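Revised reporting rules for simulated kitchen tasks

Version 2 of the Bredemcombe reporting rules comes into force in April for all groups submitting manipulation results from simulation. The main change concerns what may be called a completed episode. Under the old text, an episode counted as complete when the held object reached its target region. It must now also be released and remain at rest until the end of the settling period, with no other listed object displaced beyond tolerance.

Objects that start in an unusual pose, such as a cup on its side, are to be declared in the scene file. Their starting pose is the reference for the displacement check. A cup that begins tipped over and ends tipped over in the same spot has not been disturbed.

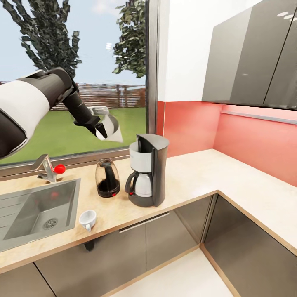 Grasp records have been tightened as well. Each entry must give the object, the part gripped and the finger opening at first contact. Where an appliance has removable parts, each part needs its own identifier. Skinner's audit of last year's submissions covered 3144 episodes and found 274 in which a part and its parent appliance shared a single name, leaving the grasp entry ambiguous. These have been returned to the submitting groups for relabelling.

Yoon-hee Ma, who edited the section on contact, has added a clause on thin objects. For plates, lids and trays, the log must state whether the grip is on the rim or across the face, and the orientation at release must be stored alongside the position. Orkunell and Bernen already export both fields; other toolchains will need a small change to the log writer.

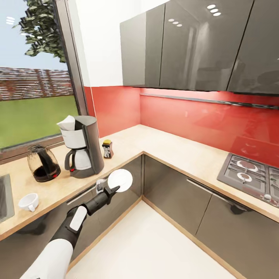 Do results logged under version 1 have to be run again?

Results already published may stand, provided the version number is given beside each table. New comparisons against them must be re-scored from the stored logs under version 2, and episodes whose logs lack a release time are to be left out and listed separately.

Comments on the tolerance table should quote the clause number and reach the editors by noon on Monday.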